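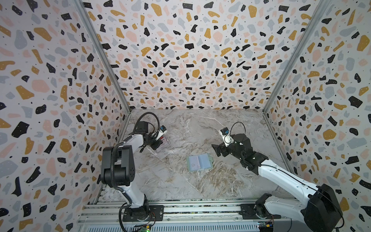 Les deux bras du banc d'essai d'Uterbridge, un porte-cartes ouvert entre les pinces.

Uterbridge sort la version 4 de Bravo, son logiciel de commande pour cellules à deux bras. Disponible depuis vendredi pour les clients existants, en juillet pour les autres. Au menu : un nouveau planificateur, une perception revue pour les plastiques transparents, et un outil de relecture des essais que les intégrateurs réclamaient.

Le gros morceau, c'est la planification. Jusqu'ici, chaque bras calculait sa trajectoire de son côté et un arbitre tranchait en cas de conflit – d'où des arrêts à répétition dès que les pinces se rapprochaient. Bravo 4 planifie les deux bras ensemble, avec un recalcul toutes les 20 millisecondes. Moins d'attente, moins de reprises à la main, selon l'éditeur.

Côté perception, les caméras de poignet prennent le relais de la vue fixe en fin d'approche. Cas visé : les pochettes, étuis et porte-cartes, avec leurs feuillets souples qui renvoient la lumière et faussent l'estimation de profondeur.

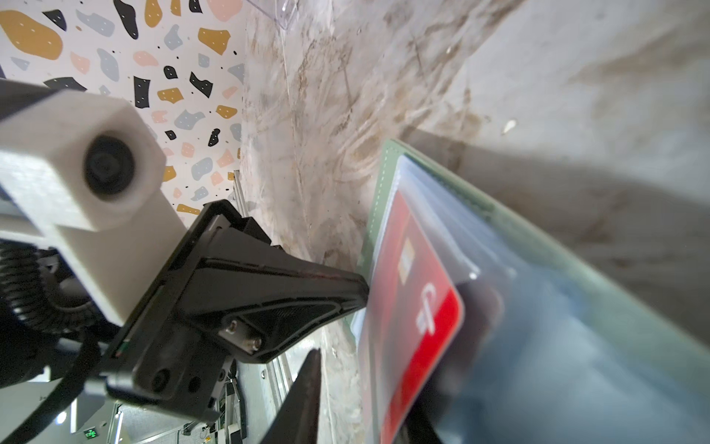
« Le bord d'un rabat, la vue fixe le situe mal. Au poignet on a le détail, mais il faut recaler les deux repères en continu », résume Pao-chu Kwok, responsable du module de perception. Le recalage tourne désormais en tâche de fond, sans mire. Une procédure manuelle reste prévue aprés un changement de pinces.

L'outil de relecture, baptisé Jedbridge, aligne sur une même ligne de temps les images, les efforts et les décisions du planificateur. Historique limité à 30 essais dans la licence de base. Export possible, format ouvert.

Pas encore de date pour la prise en charge des contrôleurs Prustau, attendue par plusieurs intégrateur. Les configurations de Bravo 3 s'importent telles quelles, sauf les zones interdites, à redessiner. Une période d'essai de 7 jours est proposée sur demande.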